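Table centrepiece (fruit)

From Mollwood Household Encyclopedia
Home > Dining > Table setting > Centrepieces

A fruit centrepiece is an arrangement of whole fruit, sometimes with vegetables, placed on a dining or kitchen table for decoration. It may be made with fresh produce intended for eating, with artificial produce, or with a mixture of the two. The arrangement usually sits in a bowl, on a plate or on a footed stand, and is often paired with a patterned cloth or runner.

Vessels

The bowl is the most common vessel. Its sides hold round fruit in place and allow a deep pile, although the fruit at the bottom gets little air and tends to spoil first. A plate or shallow dish shows more of each piece but carries a smaller load. Footed stands, also called comports or tazzas, raise the fruit above the level of the glassware and are more usual on formal tables and sideboards.

Dark glazes and dark timber are favoured under citrus, as the orange and yellow skins stand out against them. White and cream dishes are more often used for plums, grapes and other deep-coloured fruit.

Arrangement

Large pieces such as oranges, apples and pears are set down first, spaced toward the rim. Medium fruit fills the gaps, and long items are laid across the top to tie the pile together. Grapes and other small fruit go in last, at the edge or in the hollows. Tomatoes, capsicums and small gourds are treated as fruit for this purpose and are chosen for colour.
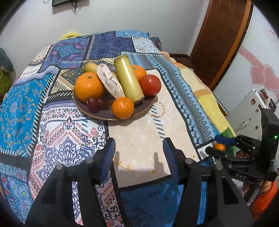
A mixed plate of oranges, a mandarin, a tomato and a couple of dark grapes gives a warm palette with a few darker accents. Single-fruit arrangements, such as a bowl of lemons, are plainer and easier to replace. Odd numbers are often recommended in household manuals, but there is no fixed rule.

Table coverings

Centrepieces are commonly placed on a cloth, which protects the table from scratches and juice. Patchwork cloths may be pieced from separate scraps or printed in one length to imitate piecing. Printed versions often include mock stitching between the panels, along with paisley, scrollwork and floral medallions borrowed from several textile traditions. They are lighter than true patchwork, have no seams to catch under a dish, and can usually be machine washed. On a busy cloth the plate itself is generally left plain.

Fresh and artificial fruit

Fresh fruit on display should be turned every day or two and any soft pieces removed. Bananas and ripe apples give off ethylene and hasten the ripening of fruit nearby. Citrus keeps well at room temperature for a week or so, while grapes soften sooner and are better put out on the day.

Artificial fruit has been made in wax, plaster, marble, glass, papier mâché, foam and plastic. Wax fruit was popular in the nineteenth century and was often kept under a glass dome. Modern plastic pieces are cleaned with a damp cloth and mild detergent. They should be kept out of strong sunlight, as the colours fade, and small pieces such as single grapes should be kept away from young children.

See also

Epergne
Fruit bowl
Patchwork
Table runner
Wax fruit

Page last edited 19 Apr 2020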